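Tondora snack list
README, last touched September 22, 2026

Hello and welcome! If you've landed in this folder you've probably got a mixed bag of individually wrapped snacks tipped out in front of you and you're wondering what half of them are. Same. I've been keeping this list since March and it has got properly out of hand, so I've finally written some notes to go with it.

What's in here

The list covers small wrapped snacks of the kind sold loose by weight – biscuits, crackers, puffed rolls, dried peas and beans, little cakes, jellies, the odd lolly. There are 331 different snacks in it at the moment, from 3,105 single pieces sorted by hand. Most came from the pick-and-mix bins at Rilell, and the rest from the big sealed assortments Gwilliam gets in for the holidays. Anything that comes in a box or a family-size bag isn't in scope. I did try adding those for a while and the list stopped being useful, so out they went.

Files

snacks.csv – the main list, one row per snack, 15 columns
pieces.csv – one row per piece, with the bag it came out of
words.txt – packet words I look up over and over, with my own rough translations
old/ – the first version, before I split flavours into their own rows. Please don't use it, I only keep it so I can check my own mistakes

The columns you'll actually want

name_packet: the name as printed, in characters, copied exactly. If a fold hides part of it, flatten the packet and look again before you fill this in.

name_latin: Latin lettering if there is any on the front. Leave the spacing and capitals the way the packet has them. I've seen people tidy this up and then nobody's search works.

kind: one of biscuit, cracker, puffed, pea_bean, cake, jelly, sweet, other. I know "other" is doing a lot of work. Sorry!

wrapper: clear, printed, silvery, or mixed. Clear wrappers with a coloured seal at one end count as clear, and the seal colour goes in the notes.

barcode: the whole number, no spaces. The long clear-wrapped ones often have it running sideways beside the back seam, and the film is so shiny you have to tip it about under the light to read the thing. A partial number is fine as long as you put a question mark after the last digit you're sure of.

sold_by: weight, piece or unknown. Look for 计量称重 in the small print. If it's there, put weight. Don't guess from the bin it came out of – bins get refilled with all sorts.

crush: 0 to 3, how badly it suffers at the bottom of a bag. Totally unscientific. Puffed things start at 2.

The remaining columns are flavour, allergens and storage stuff, and they're explained in the first few lines of words.txt.

How I sort a bag

Tip the lot out on a cloth first. I use something with a bit of grip when I can, although the prettier cloths tend to be slippery and the foil packets skate right off the side. Spread everything to one layer, turn each packet face up, then pick them up one at a time and decide on a kind. Fragile stuff goes in a shallow see-through tub straight away so it doesn't get leaned on. The tub wants to be shallow! I had a lovely deep one and everything at the bottom turned to crumbs.

Duplicates go in a line next to each other until the end, since two packets that look identical at arm's length can be different flavours. (Seal colour gives it away more often than the label does, in my experience, but read the label anyway.)

Packets that land back side up are worth reading that way before you flip them. The nutrition table and the barcode are both there and you'll only have to turn it over again later.

Things that are wrong with it

Quite a lot, so please be kind. 60 rows have no printed name at all, only a shape and a wrapper colour. They're marked "unnamed" and I'd love help with them. Flavour is patchy too: I split things by flavour late, and some early rows probably still have two flavours squashed into one.

The picture printed on a packet is no evidence of what's inside. Plenty of them carry the line 图片仅供参考, meaning the picture is for reference only, and they mean it. I went by the printed name every time, even when the artwork was shouting something else.

Allergens are copied off packets and I don't check them against anything. Read your own packet. If the piece has lost its outer bag there may be next to nothing printed on it, and then you should leave the column empty.

Also, my romanised names are only as good as the packet's. I haven't added tone marks and I'm not going to.

Using it

Take it, change it, share it around. If you put it somewhere public, a mention of Tondora would be nice. The Wesent pantry sheet already pulls in snacks.csv, so please don't rename columns without telling me, it breaks their import and then I get the emails.

New rows: send them as a plain text file with the same 15 columns in the same order. One snack per row, and tell me where the bag came from.

Mid-sort, on the floral cloth

A long clear-wrapped one with the sideways barcode, then the peas in the green packet, entered in name_latin as XIANG WEI QING WAN DOU. 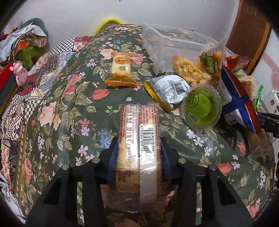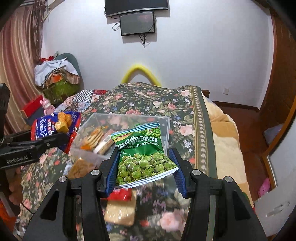 Comment left on the list

Could pea_bean be split in two, please? I sort for a household where one person can have peas and not broad beans, and at the moment I have to open every row and read the name to be safe. I'd be happy to go through them and send you the changed rows. Also, I'd put crush at 1 for dried peas. Mine have been under a tin of tea in my bag for a week and they came out fine.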